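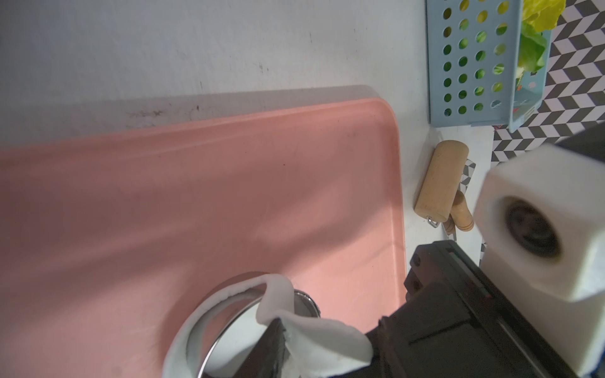
Pince robotisée serrant un tissu blanc contre un bord métallique circulaire.

Accueil Index Robotique Sécurité Glossaire
Imprimer | Envoyer par e-mail

Surserrage (robotique)

Le surserrage est un défaut de préhension dans lequel une pince continue d'augmenter son effort alors que la prise est déjà établie. Il touche surtout les pinces électriques commandées en position, auxquelles on demande une ouverture inférieure à l'épaisseur réelle de l'objet. Le moteur cherche alors une consigne qu'il ne peut pas atteindre, son courant monte et l'objet, le doigt ou le réducteur supporte la charge. On rencontre aussi le terme « serrage en butée », plus courant chez les mainteneurs.

Causes

La cause la plus fréquente est une dérive du zéro de la pince. Après un choc ou un démontage, la position lue par le codeur ne correspond plus à l'écartement des doigts. Viennent ensuite l'absence de limite de courant, la perte d'un message de relâchement sur le bus et, en téléopération, le décalage entre la poignée du pilote et la pince. Les objets souples compliquent le diagnostic : un tissu s'écrase progressivement, et l'effort n'augmente nettement qu'une fois les couches comprimées contre un support dur.
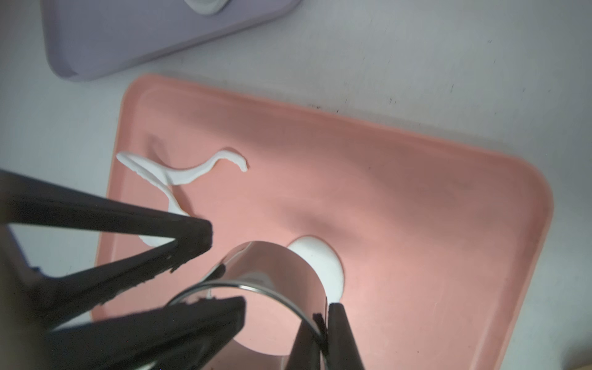 Les récipients à paroi mince posent le problème inverse. Le contact y est franc, mais la surface d'appui est réduite et le métal poli offre peu d'adhérence. L'opérateur a tendance à fermer davantage pour éviter le glissement, ce qui peut ovaliser le bord ou ébrécher l'extrémité des doigts.

L'incident de Feltby

Le cas le plus souvent cité est celui de l'atelier de Feltby, où une cellule à deux bras Kurnov a été arrêtée en septembre après 2 435 cycles. Un doigt s'était rompu à la base pendant une tâche de rangement et un fragment avait été projeté hors de la cellule, sans faire de blessé. L'enquête, conduite par Éabha Hanrahan et Noboru Yagi, a montré que la limite de courant avait été remise à sa valeur d'usine lors d'une mise à jour. Les journaux signalaient une surcharge dès le cycle 1 823. L'alerte figurait dans un fichier que l'interface n'affichait pas. Le rapport relève aussi que le bouton d'arrêt coupait le mouvement des bras en laissant la pince sous couple.
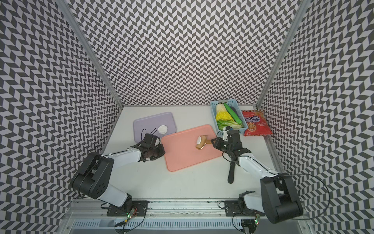 Faut-il couper l'alimentation d'une pince en surserrage ?
Cela dépend de la charge tenue. Si l'objet peut tomber sans danger, la coupure est la solution la plus simple. Dans le cas contraire, on soutient d'abord l'objet, puis on ouvre la pince à vitesse réduite.

Prévention

La méthode dite de Hamada, décrite par Toshio Morikawa, compare en continu le courant du moteur à l'écartement mesuré. Quand le premier monte et que le second ne varie plus pendant 30 millisecondes, la consigne est figée à la position atteinte. Renji Sugawara a proposé une variante pour les matières souples, avec un seuil de courant plus bas et un délai plus long.

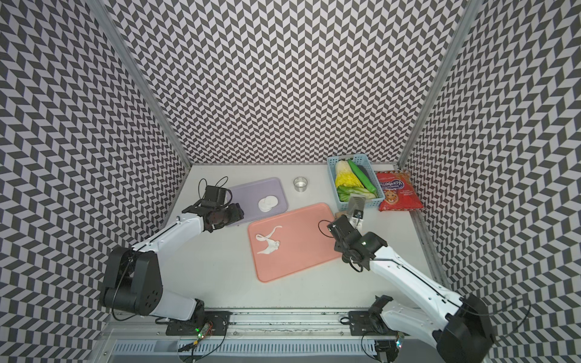 Sur les postes à deux bras, la surveillance doit être indépendante pour chaque pince. Un arrêt commun peut laisser un objet tendu entre les deux effecteurs. Le fabricant Ivurel recommande par ailleurs de refaire le zéro tous les 3 000 cycles et après tout remplacement de doigt, en notant la valeur obtenue dans le carnet de la cellule.

Voir aussi : limite de couple, arrêt de sécurité, retour d'effort, dérive de codeur

Imprimer | Envoyer par e-mail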